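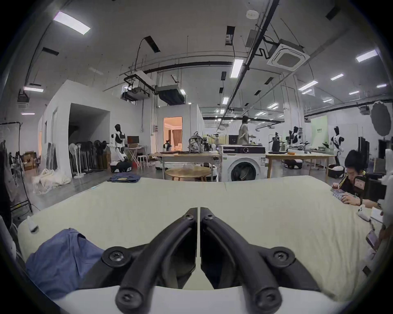 The clothing bank on Brabec Street will move to longer opening hours in November and will start taking jeans and work pants again after a break of several months, the group that runs it said.

The bank stopped accepting denim in the spring, when its storage room filled up faster than the stock could be sorted. Bags were being stacked in the hallway, and the fire inspector asked for the hallway to be cleared. Families who came in looking for school clothes could still get shirts and coats, but pants were limited to what was already on the racks.

Tahmineh Pakzad, who coordinates the service, said the group has now signed a lease on a second storage unit in Sandov, a short drive away. The unit has shelving and a loading door, and the landlord has agreed to hold the rent steady for 2 years.

"We were turning away good clothes every day and then telling people we had nothing in their size," Pakzad said. "That was hard on everyone at the desk."

The bank gave out more than 2,000 items last winter. Demand was highest for children's coats and for adult pants in larger sizes, and Pakzad expects the same this year. Two apartment buildings near the bus station have opened since then, and the school district has begun handing out the bank's phone number with its enrollment papers.

Under the new schedule, the bank will be open until 7 p.m. on four days of the week. It currently closes at 3 p.m., before many people finish work. Morning hours will stay the same. Visitors don't need an appointment or a referral, but they will be asked for a zip code, which the group uses in its grant reports.

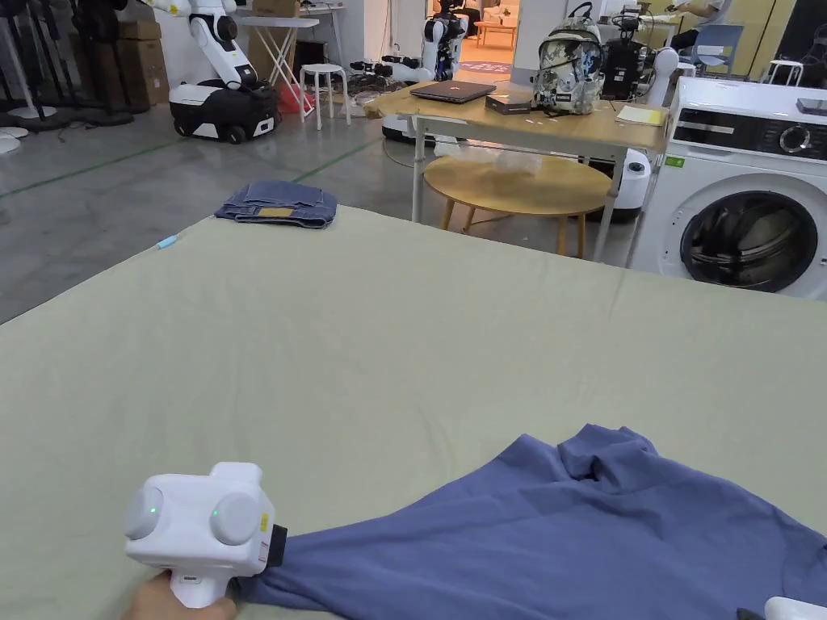

Donors are being asked to do a little more at home before they drop off a bag. Clothes should be washed and fully dry, with pockets emptied and zippers closed. Jeans should come in folded, like the pair on the left side of the green surface, so that they can go straight onto a shelf. T-shirts are less of a concern and can be bagged any way the donor likes. Belts, shoes and hats should go in a separate bag.

The group still can't take pillows, underwear that has been worn, or anything with paint or oil on it. Torn clothing is also off the list for now. A textile recycler that used to collect rags from the bank ended its route last year, and the city charges for disposal by weight.

Jacinto Aguirre, who handles deliveries, said the most useful bags are the ones with a size written on the outside. "If it says boys' 10 on the bag, I know which shelf it goes to," he said. "If it doesn't, somebody has to open it and go through the whole thing."

The extra evening hours will be paid for by a grant from Skalix, a local packaging firm, which covers wages for one part-time worker until the end of next summer. Ruth Rengifo, the bank's bookkeeper, said the group would apply to the county for money to keep the evening hours going after that. A decision on the county application isn't expected before spring.

Donations can be left at the side entrance on Brabec Street during opening hours. Bags shouldn't be left outside overnight. Larger loads, of five bags or more, should be arranged by phone so they can be taken directly to the Sandov unit.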